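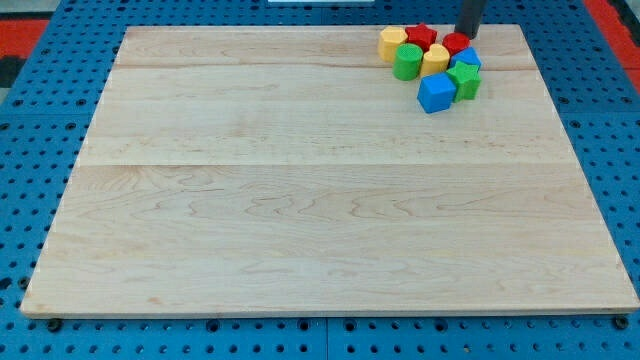

Ornlow Remembers – FAQ

Last updated Jul 14, 2019

We get the same emails every week so answers are below. Read these first please, the inbox is a mess.

What is Ornlow Remembers?

A fan-run site. We keep track of anniversaries, tribute nights, plaques and reissues for singers and rappers who have died. Mostly hip hop and soul, some reggae. Started as a message board, grew from there.

Are you linked to any record label or family?

No. We're fans. If a family asks us to change something on a page we change it, usually same day.

How many artists are on the site?

329 with a full page. Another 191 have a short entry, dates and a few songs, nothing more yet. Short entries get filled in when someone has time.

Why isn't my favourite on there?

Either we haven't got to them or we couldn't confirm the dates. Send us a name and two sources. A newspaper notice is good. A comment under a video is not a source.

Somebody online says a singer has died. Why haven't you posted it?

Because we wait. We got this wrong once, back in April, had a page up for most of an evening about a man who was alive and on tour. Horrible. Now nothing goes up until there's word from the family, the management or a proper news outlet. Please don't email us every ten minutes, we've seen it.

When is the next tribute night?

Dates go on the Events page when the venue has signed, not before. The last one was at the Trurkska, upstairs room, and we'd like to go back there. Waiting to hear.

Can I perform?

Maybe. Send one track or a clip of you live. Covers are fine, we prefer them on the night. No backing tracks with the original vocal left on – we've had that and it's awkward for everyone. Slots are 2 songs. If you run over, the sound goes off.

How much are tickets and can I get a refund?

Price is on the event listing. Refunds up to the day before, after that you can pass the ticket to a friend, just tell us thier name so it's on the door list.

Is the Trurkska step free?

Ground floor yes, upstairs no, there's no lift. We know. It's the main thing holding up the next booking. Email if you need seating and we'll tell you straight what's possible.

What happened to the plaque fund?

The fund closed with 2178 donations. Thank you!! The money is held seperately from the site's running costs. Wording is agreed with the family, the site for it isn't. Can't say more untill the building owner replies.

Can I still give to it?

No, closed. Donations sent now get returned.

What's Dosance?

Our monthly mix. An hour or so, one artist, plus people who sampled them or sang on their records. Free to stream. You can't download it, that's a rights thing, please stop asking. The Ghasemi mix is back up after the sound problem in the second half. If yours still cuts out, refresh the page.

Can I use your photos?

Ask first. Some belong to readers who sent them in and only said yes to us. Old gig flyers, go ahead, but credit the site.

I've spotted a mistake.

Likely. Use the Corrections form at the bottom of the artist's page, not the general inbox. Say what's wrong and where you read the right version. Birth years are the worst, half the sleeve notes disagree with each other.

Why was my comment deleted?

Rude about the dead, rude about the family, or an advert. Old feuds too – argue somewhere else. Two warnings then you're off.

I forgot my password.

Click reset. Check junk. Still nothing, email us from the address you signed up with.

How long till I get a reply?

A week, longer around a tribute night.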